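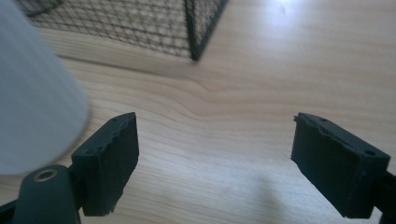 Hand-held gripper over a wood tabletop, wire basket at the back.

Can a machine clear your table yet? Short answer from Zundeck - sort of, on a good day, and slowly.

The company's Soteo project has been at it since July. One chore so far: pick up the cups, put them in a basket. Sounds like nothing. A kid does it in seconds and complains the whole time.
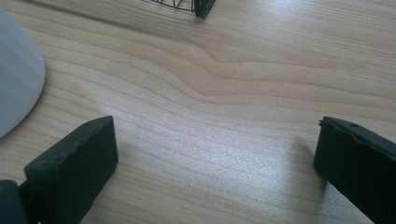 The training side is all people. Workers hold the grippers themselves and run the same chore over and over, 300 times for each table layout, and the software learns from the recordings. Then the robot gets its turn at a different table, no human hands involved.

Latest results, out this morning: 106 tries, nearly half finished clean. The rest were dropped cups, missed handles, or the arm just stopping short. Average time for a clean run was 14 minutes before spring, the company says, and is now down to 5. Still too slow for a cafe on a lunch rush.

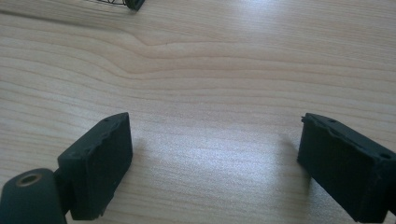 Both fingers open, nothing between them.

Shiny surfaces are a headache. Glare off a tabletop throws the system off, and so does polished metal. Zundeck says it is adding more lighting setups but woudn't give a date for a fix.

Yazzie, the restaurant supply chain, wants to try Soteo in the back room of its Flenia store. Bussing tubs and cup racks only. No knives, no glass, and a staff member has to stay within reach of the off switch.

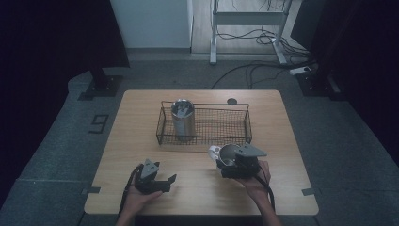 Home use is a lot further out. Kitchens are messier then test rooms, and every one is laid out different. No price either - the company says it hasn't set one.

Yazzie expects to decide on the Flenia trial before the holidays. Store staff were told about the plan last month.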